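Saturday, July 25, 2026

Renport, kitchen. Overcast until noon, then clear. Started on the mug problem after breakfast, having put it off through two weekends.

The problem, restated so that I can find it later: the white plastic mug still carries its shop label on the base. It was bought for the trip to Skundstead, came back in the food crate, and has been in daily use without anyone taking the label off. The dishwasher has not moved it. It is a paper-faced label with what I take to be a permanent acrylic adhesive, and repeated washing seems to have set it harder.

Checked the mug before doing anything to it. Tall, straight sides, loop handle, a faint embossed pattern on the wall that catches tea stain and has to be brushed along the grain. Empty weight on the Kornico scale 194 g, which is heavier than I would have guessed for plastic. Filled to the brim it takes 675 ml. The working volume is lower, as no one carries a full one across the room. The handle joint is sound. I flexed it over the counter and heard nothing.

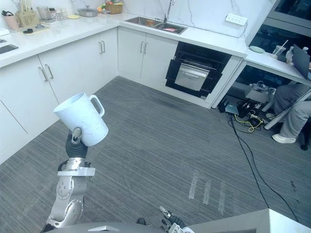
Leave the label alone, was the first response when I brought this up at lunch, because the base never touches anything you drink and you will only scratch it. Fair on the first point. The second depends on the tool. I answered that a label on a base is a dirt trap, and that it makes the mug stand fractionally out of level on the counter. The reply was that nobody else had noticed the level. We left it there.

While on the counter I went through the rest of the corner. The utensil holder was emptied, wiped and refilled, with the chopsticks sorted by length and one odd one thrown out. The pink cup stays where it is. The glass jar has a seal that wants replacing before October, when the preserving starts and I will need every jar that closes. Moved nothing near the power strip. The cord hangs lower than I like and I have written "clip" on the list for the third time.

The oven is a separate matter. The door drops to its lower stop without resistance, so either the hinge spring on one side is tired or the catch is out of adjustment. The manual gives a procedure for removing the door which requires both hinge locks to be turned at once. Did not attempt it.

Back to labels. I looked up what Nishimura prints on the care slip for their plastic tableware, the slip being in the drawer with the others. It says no solvents, no abrasive pads, no boiling water. That removes most of the standard methods. What is left is cooking oil, warm water, dish soap, a plastic scraper and patience. The slip does not say which plastic it is. There may be a resin code under the label, which would be an irritating place to put it.
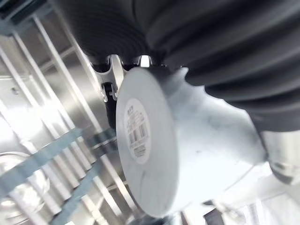

Barcode label, flat end. Print too fine to read at this angle.

Method as planned, so that it can be repeated on the others:

Dry the base completely. Score the paper face lightly with a fingernail, not a blade. Put on enough sunflower oil to darken the paper, and keep it inside the rim of the label so that it does not run down the wall. Leave it 4 hours. Push the scraper in from one side at a low angle, always in the same direction. Wash with soap and wash again. Any remaining tack comes off with a second coat of oil, rubbed with a cloth.

I considered the hair dryer. On glass it is the fastest way by some distance. On plastic of unknown type it is a good way to get a base that no longer sits flat, and I would then have a real leveling fault in place of a theoretical one.

The scuffs on the base are ordinary wear. A soft cloth and baking soda paste would probably lift the darker ones, but baking soda is an abrasive if you are strict about it and the slip is strict about it. They stay. 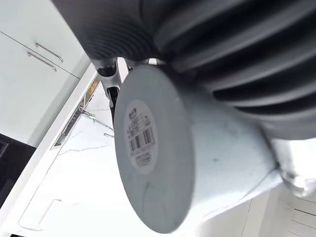

Household Notes, vol. 4, p. 194

Copied the barcode label onto this page by hand as far as I could make it out with the magnifier, in case the number is needed to order a second mug. Two of the digits are doubtful and are marked with a dot. The matching receipt is not in the folder. I suspect it went into the recycling at Skundstead along with the packing.

Put away the remaining cutlery and wiped the cabinet doors, handles included. The bar handles collect a film on the underside where the fingers go, and it does not show until you bend down. Soap and water is enough. The ends of each bar need a cotton swab. One handle had a loose screw on the inside of the door – a quarter turn and it was tight.

Floor after that. Swept toward the door, then did the edges with the narrow nozzle.
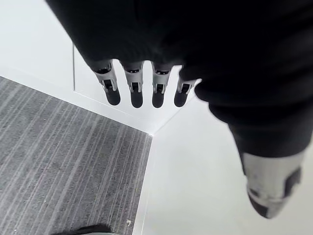
The gray carpet sheds a little where it meets the hard surface, and the lint works its way into the kitchen whichever direction I sweep. A metal trim strip would stop it. I measured for one in the spring and lost the measurement, so that has to be done over. The stripes are at least useful for vacuuming: run with them first, then across, and the second pass picks up noticeably more.

Oil went on the label at half past two and was left until half past six. The paper came away in one piece, the adhesive did not. After the second coat and a wash the base is clear to the touch except for a crescent at one side, which still grabs the cloth. No resin code underneath.

Reweighed the mug out of curiosity. The scale reads 194 g, same as this morning, so the label is below what the Kornico can resolve.

To do: jar seal, cord clip, oven hinge, trim strip. Third coat of oil on the crescent tomorrow after the coffee.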